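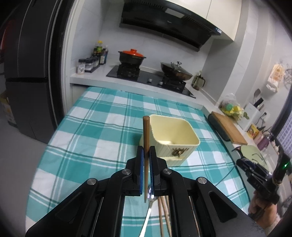 A wooden chopstick and a pale yellow container on a checked tablecloth.

Gultamgate to test separate collection of small wooden kitchenware

2026-09-26

Untreated wooden kitchenware will be accepted in food waste bins in part of Gultamgate from October, under a trial run by the waste contractor Brondum. The scheme, called Bite, covers 713 households and will last 18 weeks.

Small wooden items are at present sorted as general waste. At the Zumness plant they will be shredded with garden cuttings before composting, then screened for pieces that have not broken down. Lacquered or painted wood is excluded - coatings can leave residue in the finished compost.

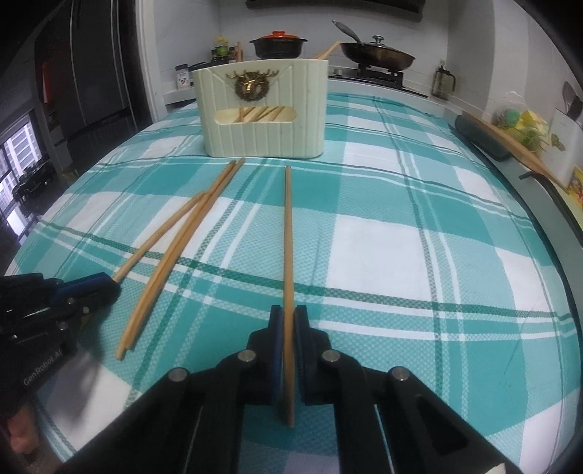
One reply to the consultation asked how a household is meant to tell oiled wood from varnished wood, and said the leaflet should settle the point before the first collection. Brondum said that plain cooking oil is acceptable and that a revised leaflet will be issued.

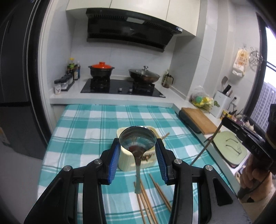
Metal and plastic remain outside the trial, and loads containing either may be rejected at Zumness. Mixed sets should be separated before disposal: wooden chopsticks may go in the food bin, but a stainless steel ladle like the one in the photograph belongs with scrap metal. An earlier test with 267 households recorded 2 rejected loads, both contaminated with cutlery. Collection days are unchanged.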